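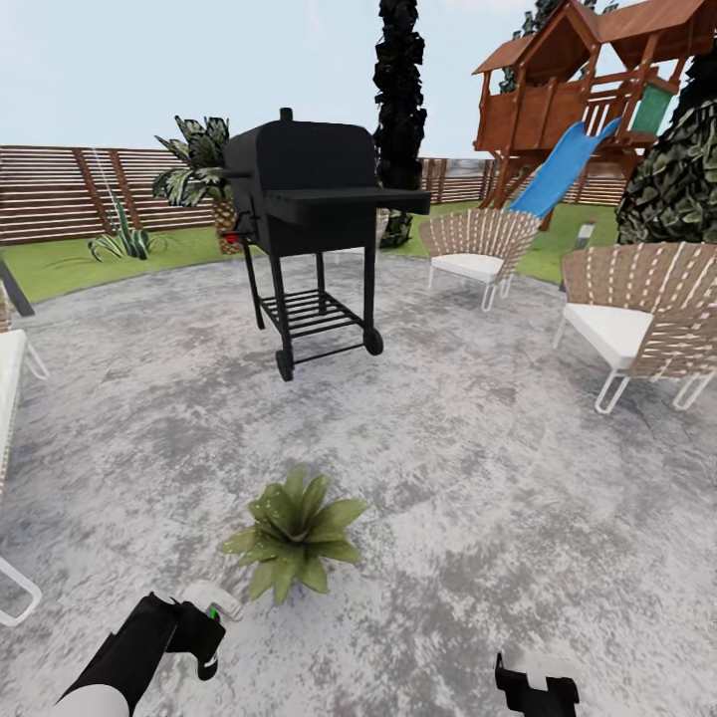

Search this site Type a word Go

What does a bank do with your money?

Say you walk into the bank in Tencombe with a jar full of coins. You hand them over, a machine counts them (so noisy!), and the bank adds the amount to your account. So where do your coins go? Into a little box with your name on it?

Nope! The bank mixes your money with everyone else's. It keeps part of it ready for people who want cash, and it lends a lot of the rest out. A baker might borrow money for a new oven. A family might borrow to buy a house. They pay it back bit by bit, plus a little extra called interest. That extra is how a bank earns much of its money, and it shares a bit with savers like you!

Let's try it with numbers. Imagine 4 friends each put $15 in the Kimaro Bank. That makes $60. The bank lends $40 to a girl who wants to start a lemonade stand, and keeps $20 in the drawer. One friend wants her $15 back? Easy, there's enough.

But what if all the friends want their money on the same morning? The bank owes them $60 and only has $20! When lots of people rush to take their money out at once, it's called a bank run. Real banks have much bigger drawers, and they can often borrow from other banks or from a central bank, a sort of bank for banks.

Can a bank close for good? Yes, it can happen, usually when it lent to too many people who couldn't pay it back. Many countries have a safety plan for this called deposit insurance. Banks pay into a big pot, and if one of them fails, the pot is used to give savers their money back, up to a limit. So if you had $456 in a bank with this kind of insurance, you would get all $456 back. Pretty clever!

Words to know
Deposit: money you put into a bank
Loan: money you borrow and have to pay back
Interest: the extra paid for using someone else's money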